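课程项目报告:把面包放进篮子的机械臂,和一次没有停下来的停止

小组成员:Maxence Fleury、Margaux Delaunay、Martim Arruda
指导:Mwajuma Bakilana 老师

一、这份报告写什么

我们组的题目原来是“用机械臂整理早餐桌”。计划里有四种物品,后来只做了面包和篮子。五月的一次测试里,手臂在我们按下停止以后还继续向下走,夹爪压到了篮子的边。没有人受伤,可是老师要求我们把这件事作为报告的主要内容,所以抓取成功率的部分放到了后面,写得比较短。

报告用中文写,因为这门课的报告要求用中文。我的中文还不够好,有些技术词我查了字典,如果有不合适的地方,请老师指出。——Maxence

二、任务和设备

任务很简单:手臂从桌面上拿起面包,移动到篮子上方,放下,然后回到等待位置。摄像头固定在工作区旁边,每次开始以前拍一张照片,程序根据照片计算面包的位置和方向。

手臂的控制软件是实验室自己的,叫 Bondero。我们写的程序叫 Aliyu,它负责看照片、选择抓取点,再把运动的目标点发给 Bondero。Aliyu 每次发送四个目标点,Bondero 把它们放在一个队列里,一个一个执行。这个队列后来是问题的中心。

停止有两种。第一种是桌子旁边的红色按钮,它直接切断电机的电源。第二种是 Aliyu 窗口里的“停止”键,它只是软件的命令。我们平时多用第二种,因为按了红色按钮以后,手臂要重新回零,比较花时间。现在看,这个习惯不好。

三、测试的准备

面包和篮子的位置每次都改变一点,篮子有时候和桌边平行,有时候斜着放。篮子是深色的,编织的洞会透出后面白色的桌面,开始的时候程序常常把这些小亮点认成单独的物体。Margaux 加了一个面积条件,小于 200 像素的区域不再考虑,这个问题就没有了。桌面上的小黑点也一样被去掉。

面包的颜色比桌面深,轮廓容易找到。困难的是方向:它一头尖,一头宽,程序有时候把两头弄反。对抓取来说影响不大,对放下的姿势有影响。 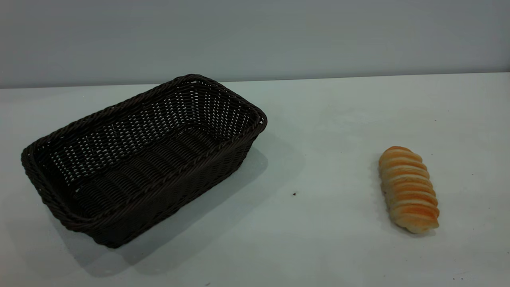

本页最后修改时间:2022年6月12日,星期日

四、事情的经过

那天下午是 Margaux 操作电脑,Martim 站在红色按钮旁边,我做记录。前面的几次都正常。出问题的那一次,篮子斜着放,程序算出的放置点太靠近篮子的长边。手臂拿起面包,向篮子移动,我们三个人都看出来位置不对。Margaux 按了窗口里的“停止”。

手臂停了一下,我们以为已经结束了。Martim 把手伸过去,想把篮子移开。这时候手臂又开始动,垂直向下。Martim 马上把手收回来,然后按了红色按钮。夹爪已经压在篮子的边上,面包掉在桌上。

根据日志,从窗口“停止”的命令到手臂重新运动,中间是 600 毫秒。当时我觉得时间更长。Martim 说他伸手以前没有等,看到手臂不动,就觉得安全了。

五、原因

我们用了两天来找原因。最先怀疑的是网络延迟,但是日志里“停止”的命令很快就到了 Bondero,所以不是网络。

真正的原因在队列。Aliyu 的停止命令只取消正在执行的那个目标点,不清空后面的目标点。取消以后,Bondero 等待一小段时间,没有收到新的指示,就取出队列里的下一个点,继续执行。那一次的下一个点正好是“向下放”。

Bondero 的说明文件里写了两个不同的命令,一个是取消当前运动,一个是取消全部。我写程序的时候只读了第一个,名字看起来就是我需要的。以前我们按窗口停止,多数是在最后一个点,队列已经空了,所以一直没有发现。这是我的错误,我在组会上也这样说了。

放置点算错是另外一个原因。程序用一个和图像边平行的长方形来表示篮子,篮子斜着的时候,这个长方形比篮子大,它的中间部分和篮子的中间部分也不总是一样,特别是当影子也被算进去的时候。那次测试里,篮子的影子有一部分被当成了篮子。

六、我们做的修改

窗口的“停止”现在发送取消全部的命令,并且 Aliyu 会等 Bondero 回答“队列为空”。没有收到回答的时候,窗口变成红色,显示“手臂可能会动”。这句话是 Martim 写的。

停止以后不能自动继续。操作的人必须再按一次“准备”,手臂才接受新的目标点。

篮子改用带角度的长方形表示,并且先去掉影子的区域。影子的边很模糊,这个方法还不太稳定,灯光改变的时候要重新调整。

关于人:手进入工作区以前,必须先按红色按钮。回零花的时间,我们接受。Inès Mallet 是实验室的技术员,她帮我们在桌子上贴了一条线,过了这条线就算进入工作区。

七、修改以后的检查

我们在每一个目标点的途中都按了窗口的“停止”,篮子平行放和斜放都试了。手臂都停住了,没有再动。做这些检查的时候,夹爪里没有面包,手臂的速度也设得很低。全速的情况我们没有检查,老师说这一部分留给下一个小组,在有防护板以后再做。

抓取的结果:面包平放、两头不靠近篮子的时候,大部分可以成功。面包离篮子太近的时候,夹爪没有地方下去,程序现在会拒绝这次任务,显示原因。

八、没有解决的问题

Bondero 收到取消命令以后为什么自己继续,我们觉得这个设计应该改,但是别的小组的程序也依靠它,所以我们不能自己改。我已经把日志和说明交给 Bakilana 老师。

篮子的边有没有变形,我们看不出来。夹爪的两个手指由 Inès 检查过,其中一个的橡胶垫换了新的。

代码和日志放在课程的共享文件夹里,出事那次的日志没有删改。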